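Print this article | E-mail to a friend

The Year I Tried to Learn How to Sleep

By Léonie Bodin

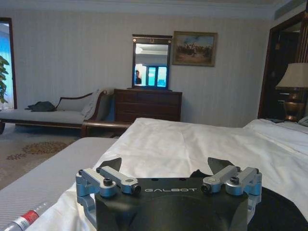 A bed with a bad reputation

My mother bought her bed in 1978 and she will tell anyone who sits on it what she paid. It has a walnut headboard with a split down one side, and it makes a noise like a goose when you get in from the left. She has slept in it beautifully for most of my life. Eight hours, flat on her back, hands folded like a duchess on a tomb. I, on the other hand, have owned five mattresses, a weighted blanket, a wool topper, a buckwheat pillow that sounded like somebody eating cereal next to my ear, and a little machine that plays the ocean. I sleep like a dog in a thunderstorm.

So last October, after a run of nights when I saw 3 a.m., 4 a.m. and 5 a.m. go by one after the other, I told my editor I wanted to write about beds. She said fine, as long as I didn't expense one. (I asked. Twice.)

What I had in mind was a nice, cozy piece about thread count. I had opinions about thread count! I had been walking around for years believing that a bigger number was a better sheet, the way I believe a more expensive wine is a better wine, with no evidence and total faith.

Then I met Hugo Masson, and he took that away from me in under ten minutes.

The man who folds

Hugo has run a linen shop called Matanine for 31 years. It's a narrow place on a hill with a bell on the door and a cat who sleeps, very well, thank you, on the returns. He keeps no prices on the shelves and you have to ask, which I hated at first and then came to enjoy because he always tells you a story before he tells you the number.

I came in asking for the highest thread count he had. He didn't laugh at me, exactly. He put two sheets on the counter, told me to shut my eyes and said to pick the one I wanted to sleep in. I rubbed them both between my fingers like I was testing pie dough and picked the one on the right, very confident. It was the cheap one. Plain percale, nothing fancy, washed until it had given up all its stiffness.

"Everybody picks the old one," he said. "You can't sell it to them, though. They want it new."

His view is that long fibers matter, the weave matters, and the number on the package mostly tells you how good somebody is at printing packages. Percale is the crisp one, a simple over-and-under, and it sleeps cool. Sateen is the smooth, slinky one that hangs heavier and holds on to some warmth. Linen wrinkles if you look at it, and he loves it more than anything on earth. He has been known to talk a customer out of buying linen if they mention owning an iron.

I bought the percale. King size, although my bed is a queen, on his advice, so there'd be enough to tuck in properly at the sides. I have thought about that advice more than I've thought about some of the advice I got before my wedding.

In praise of the top sheet

We have to talk about the top sheet. I know. I brought this up at a dinner in the spring and two people who had been getting along all evening stopped getting along.

I grew up with a top sheet, tucked so tight at the bottom that you had to slide in like a letter. My husband grew up with a duvet and nothing else, and he regards the top sheet as a kind of trap. He kicks it. By morning it's a rope, and it lives down at the bottom of the bed with one sock. For years I straightened it every night and he kicked it every night and neither one of us said a word, and if that isn't marriage I don't know what is.

When I started on this story we finally had it out, and the answer we came to was two duvets. Two! One each, side by side on the same mattress. Friends of ours had done it for ages and kept quiet, as if it were something to be ashamed of. I get my sheet under mine, tucked as tight as I want it. He gets a big fluffy cloud he can roll up in like a burrito. It took us one afternoon to set up and I would put it above the dishwasher on the list of things that have improved my home life.

It does look a bit silly made up. I throw a quilt over the top and call it done.

What I wrote down at four in the morning

For a while I kept a notebook by the bed. Hugo's idea again (he has a lot of ideas and no hobbies). He said that before I bought another thing I should write down what was bothering me at the moment I was bothered. Too hot, too cold, neck, noise, whatever it was. I filled 132 pages, mostly in handwriting I can't read, and I'm fond of it now.

Some of what I can make out:

"Foot hot. Other foot fine??"

"Pillow has gone flat on the side I like."

"Did I answer Renaud's e-mail."

"Did I answer it RUDELY."

That last pair shows up over and over in different forms. Renaud is my brother, and he was selling our father's house that fall, and I see now that I'd been blaming a lot of perfectly decent pillows for something that had nothing to do with pillows. I called him. We talked for a long time, first about the roof and then about everything else, and I slept until seven the next day. I'm not going to tell you it fixed me. I was up again two nights later, thinking about gutters. But I haven't shopped for a mattress in months.

The heat, though, was real, and easy to deal with. I moved the weighted blanket to the couch, opened the window a hand's width and quit wearing socks to bed. One foot still runs hot. My doctor finds this much less interesting than I do.

Wash day

I've become a bore about laundry, so skip this part if you like.

Sheets get washed by themselves, no towels, since towels shed all over them and beat them up. Warm water. Half the soap you think. No fabric softener, which leaves a coating, and then you wonder why your nice cotton feels like a raincoat. I hang mine on the line if the weather's decent and bring them in a tiny bit early, when they still have some give, and pull the corners square with whoever's around. It's a lovely thing to do with another person. My mother and I used to do it on the back porch, walking toward each other and away again like an old dance, and she'd snap her end so hard that mine flew out of my hands. She still does it. She's merciless!

As for folding the fitted sheet, I've watched Hugo do it eleven or twelve times and I still can't tell you how. He tucks one corner into another, does something with his wrist, and there's a neat rectangle on the counter. Mine goes in the closet in a ball, inside a matching pillowcase, and the pillowcase is the part I'm proud of. You can grab the whole set in the dark.

Back at my mother's

I stayed over at her house while I was finishing this, and on the second night she had a cold and wanted the couch, so she gave me the famous bed. The goose honked when I got in. The mattress has a dip in it exactly the shape of a woman four inches shorter than me. The sheets were so old you could nearly read through them.

I lay there listening to her cough and change channels down the hall. There was a little light under the door. I remember thinking I should get up and find the notebook, and then it was morning and she was standing over me with coffee, wanting to know if I planned on getting up at all, and whether I'd noticed the headboard, because she was thinking of having it glued.

Print this article | E-mail to a friend

Sign up for our newsletter and get one good long read in your inbox. You can unsubscribe whenever you like.

We use cookies to keep this site running and to remember your settings. By continuing to read you agree to our cookie policy.

More from Home & Habits

The Asari teapot and why I can't throw it out
137 jars: a pantry confession
Jadutness, the card game that ate our summer
Letters: your worst guest rooms
How to borrow a ladder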